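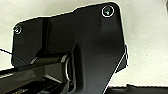 ## Section 2: Laying the board and getting the surface ready

If you've come straight to this part, go back and make sure you've got the right board out. The Gradero is the pale one with the black edging. The older boards are kept in the same rack and they take different feet, so you'll get a good way into these steps before anything feels wrong (ask me how I know!).

I've set this board up more often than I'd like to admit, on tables that were level and tables that very much weren't, and I've written the steps in the order I do them now. Usa Klinhom does hers with the feet last and gets a perfectly good result, so if you learnt it her way then carry on. For a first go, though, I'd stick to mine.

### What you'll want within reach

- the board, still in its sleeve
- the bag of Hamel pads (the self-adhesive ones, not the screw-in sort)
- a short spirit level, and a longer straight edge if you can borrow one
- two soft cloths, one for damp and one for dry
- the bottle of Muvel, or plain water with a drop of washing-up liquid
- masking tape and a pencil

You don't need the hex keys. They're in the box for the upright, and the upright is Section 5.

### 2.1 Clear and check the table

1. Take everything off the table, including the cloth if there's one on it. I've tried leaving a thin cloth under the board and it creeps.
2. Wipe the tabletop down and let it dry properly.
3. Lay the level along the long side, then across the short side. Write down which corner is low. You'll think you'll remember and then you'll turn round to get the pads.
4. Run your palm slowly over the area where the board will go. You're feeling for dried glue, grit, bits of old tape, that kind of thing. Anything you find, lift it off with a fingernail or an old plastic card.

**Note:** at Carkside the tables by the window have a slight dip towards the wall. I put an extra pad under that side and it comes out lovely.

### 2.2 Fit the pads

5. Slide the board out of its sleeve face up, then turn it over on to a folded blanket or a coat. It's a two-handed job, and it's much nicer with a second person on the other end.
6. Look for the faint marks on the underside, 17 mm in from the edge. One pad goes on each mark. If the marks have rubbed away (they do), measure in from the edging and pencil your own.
7. Peel the first pad, place it, and press with your thumb while you count slowly to ten. Then do the rest the same way.
8. On the corner you noted as low, stick a second pad straight on top of the first. Two is the limit — a third makes a wobbly little tower and the whole lot comes off sideways the first time somebody leans.
9. Leave the board upside down while you put the kettle on. The adhesive likes a bit of time to itself.

**Caution:** don't press on the black edging while the board is upside down. It's there to tidy the edge and it won't take your weight. Chaiwat Chuensuk had to send off for a new length after using it as a handle, and the replacement took until May to arrive.

### 2.3 Put it in place

10. Turn the board back over, keeping hold of the body of it, and lower the far side first.
11. Shuffle it until the front is level with your pencil mark, or, if you haven't made one, until it feels right to work at. I like it a hand's width back from the front of the table. Bjarke Hafþórsson has very long arms and likes it further away than that, and then the rest of us have to move it back.
12. Check it with the level again. Move pads about if you must, though they never stick quite as well the second time.
13. Press down gently on each corner in turn. If one of them clicks, it's sitting off the table, and you'll need to go back to step 8 for that corner. I know. Sorry.
14. Put a small piece of masking tape on the table at each corner so you can find the position again.

The board is 687 mm along its long side, so it'll fit on any of the Carkside tables with room left over. If you're setting up at home, measure first. I once carried mine up two flights to find that my desk was a good bit shorter than I'd been telling everyone, and had to carry it down again past the same neighbour.

### 2.4 First wipe-down

New boards come with a dusty film from the sleeve. Older ones pick up whatever has been on them, and with a surface this pale you can see most of it.

15. Dry cloth first. Long strokes, all in the same direction, right up to the edging and then along it.
16. Dampen the other cloth with Muvel, or with the soapy water, and wring it out well. You want it damp enough to leave a streak that vanishes while you watch.
17. Work from the back to the front. Don't scrub. If a mark isn't shifting, lay the damp cloth over it for a minute and come back.
18. Dry it off straight away, going round the edges last with a corner of the cloth wrapped over your fingertip. 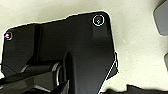

I'd do that last step even if you're in a hurry, because water does like to sit along the join and it leaves a line when it dries. The line will come off with more Muvel and some patience, but it's a dull way to spend an afternoon.

People ask me whether they can use the spray from under the sink instead. Please don't! It leaves a shine, and a shiny patch on a matt board is far more annoying to look at than the smudge you started with. The same goes for furniture polish, glass cleaner and those white melamine sponges, which are wonderful on my cooker and a disaster on this.

**Note:** a slight unevenness in the colour is normal. My own board is warmer in some places and paler in others, and it was like that when it was new. If you can't feel a patch with your fingertip, leave it be.

### 2.5 Check the edging

Give this a minute whenever you set up, not only the first time.

19. Crouch so that your eye is level with the board and look along each side. The edging should run straight.
20. Run a finger along it. You're after any place where it has lifted.
21. If a short stretch has come up, press it down, run masking tape over the top and on to the board, and leave it overnight.
22. If a long stretch has come up, stop there and get a new length. The part number is 252, and it's printed on the card in the box lid. Tape won't hold it and you'll only catch your sleeve.

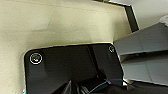

*Cream surface and thin black edge, with plain white beyond.*

The edging is dark enough to hide a gap, so I trust my finger more than my eye. A lamp held low to one side helps too. Manee Thepsuriya showed me that one and I've used it ever since, on the board and on the skirting at home (which was a mistake, I now know far too much about my skirting).

### 2.6 If something isn't right

**The board slides when I lean on it.** Either the pads are dusty or the table is. Lift the board, wipe both with the damp cloth, dry them and try again. If it still slides, the pads are worn out and want replacing as a set.

**It rocks, but only sometimes.** Check that nothing has crept underneath. A pencil end is the usual culprit. After that, try turning the whole board end to end, which has cured it for me more times than it should have.

**There's a mark that won't budge.** Leave the damp cloth on it for longer and change the cloth when it dries out. If you've tried that three evenings running, I'd accept the mark. Mine has a smudge near the back that I've grown rather fond of.

**The surface feels tacky.** Too much Muvel. Go over it with plain water, wrung out well, and dry it.

**A pad came off and took its mark with it.** Measure from the edging as in step 6 and carry on.

### 2.7 Putting it away

Peel up the masking tape at the corners unless you're back the next day. Wipe the board dry, slide it into its sleeve with the pads facing the seam, and stand it in the rack on its long side. Don't lay anything flat on top of it overnight, even if it's light — the pads flatten and you'll be back to step 7.

If you had to double up a pad, write the corner and the table on the slip inside the sleeve. Yaowalak Panyasiri keeps a spare bag of Hamels in the drawer under the rack, so help yourself and leave her a note when it's getting low.

Section 3 covers the side rails. You can skip it if you only work flat.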